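Kept, Mended or Thrown Out: What Households in Nirnholm Do With Things That Stop Working

Final project report, Local Studies seminar

Where the project came from

I should start by admitting that this project was supposed to be about recycling bins. My original proposal was to find out how well people in Nirnholm sort their trash, and I had already drawn up a little map of the collection points along the river when I began talking to neighbors and noticed that they kept wandering off the subject. I would ask about glass and cardboard and they would tell me about the toaster in the basement. So after a few weeks (and with the kind permission of the seminar) I let the bins go and followed the toaster.

The question I ended up with is a simple one. When something in the house stops working, what happens to it next? I was interested in ordinary belongings of all kinds: kettles, umbrellas, lamps, winter coats, garden shears, radios, computers, chairs with a leg gone. I wanted to know who decides, how long it takes them to decide, and where the thing spends its time in between.

Nirnholm is a good place to ask. It's small enough that people know which shops used to be where, and the older half of town has houses with real attics and cellars, while the newer streets up toward the Fornholm road are mostly apartments with a storage cage if you're lucky. I grew up in the older half, which I mention so that you can take my fondness for cellars with a pinch of salt.

How I went about it

In March I put a one-page questionnaire through 370 doors. I picked the streets so that both halves of town were included, and I walked them all myself, in shoes that I would not choose again. Of those, 70 came back, either into the box at the library or by mail. I was told this was not bad for a survey with no prize attached, although I had hoped for more, and I'm especially sorry that so few came back from the apartments.

The questionnaire asked people to think of the last thing in their home that had broken and to choose which of five things had happened to it: repaired at home, repaired by somebody else, given away, thrown out, or still in the house and still broken. There was a blank space at the bottom for remarks, and the remarks are really the heart of this report. Some people wrote right around the margins and onto the back.

After that I had longer conversations with 15 people who had ticked the box saying they wouldn't mind a visit. I took notes by hand and wrote them up the same evening. I promised not to use names, and I haven't. I also spent several afternoons at Romaniuk, the repair shop behind the old dairy, where I was allowed to sit on a stool by the counter and listen so long as I moved my bag when someone came in with something large.

The thing that is still in the house

The answer chosen most often was the last one, still in the house and still broken. I had expected thrown out to win, and so had nearly everyone I mentioned it to. When I visited, I began asking whether I could see the object in question, and people were so obliging about this. I was shown a sewing machine under a bedspread, a standing lamp that had been turned to face the wall, and a coffee grinder being used as a bookend, quite successfully.

People gave different accounts of why these things stay. A fair number said they meant to fix them and were waiting for the right part or the right weekend. Others said the thing had belonged to a parent. One woman had kept an electric mixer on the grounds that it was only the cord, and she had been saying it was only the cord for so long that her children now said it along with her. I asked if the cord was hard to replace. She said she didn't think so.

There is a difference between the two halves of town, though I want to be careful with it given how few apartments answered. In the houses, a broken thing can go down to the cellar and be forgotten in a friendly sort of way. In the apartments it sits in the hallway and gets bumped into, and the decision comes sooner. A man on the Fornholm road told me he had never thrown out so much in his life as in his first year without an attic, and that he still felt a bit guilty over a sled.

Mending at home

Clothes were the largest group here, followed by furniture. Nearly everybody who mended clothes had been taught by a relative. Nearly everybody who mended furniture had taught themselves, by which they seemed to mean that they owned glue. I was surprised by how much pleasure people took in describing small repairs. Buttons came up again and again, and I now know a good deal about the storing of buttons in cookie tins.

With anything that plugs into the wall the confidence drops off sharply. Several people wrote that they would open up a radio or a vacuum cleaner "just to look" and then close it again. I have done precisely this myself with a hair dryer. A few said they'd be happy to try if someone would sit next to them, and I think that remark deserves more attention than I was able to give it. The library has a room that stands empty most evenings, and a mending table there would cost the town very little.

Mending by someone else

People in Nirnholm used to have more choice in this than they do now. From the town directories in the library I made a list of the trades that have gone from the main street: the shoe repairer, the umbrella shop, the man who sharpened knives and scissors, the radio and television store. Most of their customers now go over to Fornholm or do without. The tailor is still with us, and so is Romaniuk.

Romaniuk takes nearly anything that fits through the door. What I learned on my stool is that a large part of the work is talking. Someone comes in with a clock, and before the clock is out of its bag there has been a long conversation on where it hung and who used to wind it. Then comes the estimate, and then a silence, and it was the silence that interested me most. You can watch a person weighing up the price of the repair against the price of a new one, and then against something else that has no price on it. Quite often the something else wins. I found it rather moving, particularly with the clocks.

The local newsletter, the Nirkel, used to run a column of household hints, and I read through as many of the bound volumes as I had time for. The hints take for granted that the reader will fix things - soak the stiff brush, turn the worn collar, rub candle wax on the drawer. Toward the end of the run they're mostly about stains. I don't want to build too much on a newsletter column, but I did notice it.

Computers, which deserve their own section

Computers came up in so many of the remarks that I've given them a heading to themselves. They are the one item that people in both halves of town hold on to, and the reason given was almost always the same: there might be photographs on it. Old laptops lie in drawers under tablecloths. Old desktop machines stand in the cellar with a flowerpot on top.

What struck me was how few owners had ever seen the inside of theirs. A desktop computer is among the easier things in a house to open, easier than most toasters, and much of what's in it can be lifted out separately. The memory, the graphics card and the drive are all separate pieces, and the drive is where the photographs will be. An owner who is ready to part with everything else can keep that one piece in a desk drawer, where it takes up no more room than a paperback.
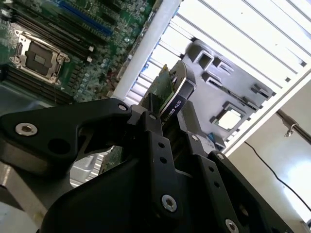
Graphics card marked QUADRO K620, with a green motherboard beyond it. 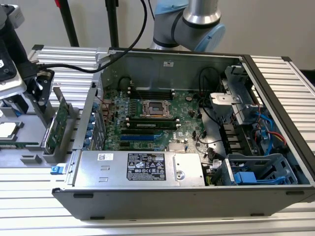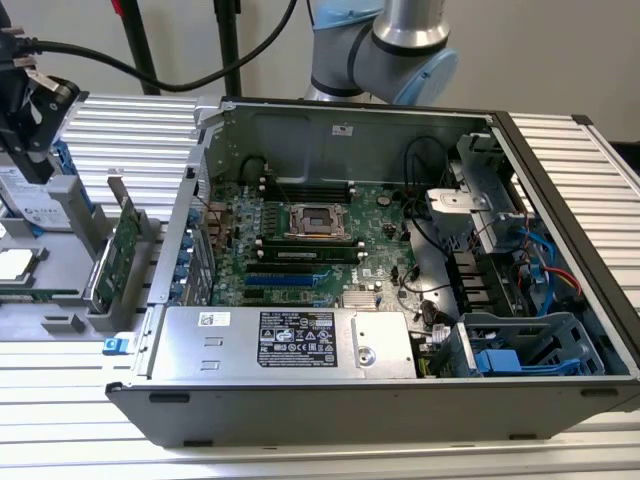 Desktop tower on its side with the side panel off. The processor socket is empty.

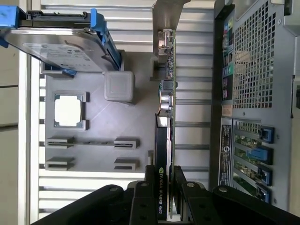 Hard drive in its blue caddy, upper left.

When I told people on my visits that the drive could be taken out and kept, two or three of them looked truly relieved, and one went straight downstairs to look at the flowerpot. I think a page of plain advice on this, left at the library and at the town office, would clear a good many cellars.

What I would do differently

I would ask about the past as well as the last thing that broke, as people so clearly wanted to tell me. I would find a better way of reaching the apartments, maybe by standing in the entrance halls in the evening and being cheerful at people. I would also have a separate box on the form for things that are broken but still in use. I had no idea there were so many. There's the oven door held shut by a chair, the car window that must not be opened, the kettle that works if you hold it, and their owners didn't know where to put their check mark, so some of them put it in between two boxes and left me to sort it out.

I'd like to thank everyone who wrote in the margins, and the people at Romaniuk for the stool. The questionnaire and my table of the answers are in the folder handed in with this report. The list of vanished trades is there too, and the library has asked for a copy, so if any reader remembers a shop I've left out I would be very glad to add it. I am fairly sure there was once a second shoe repairer near the bridge, but I couldn't find it in any of the directories.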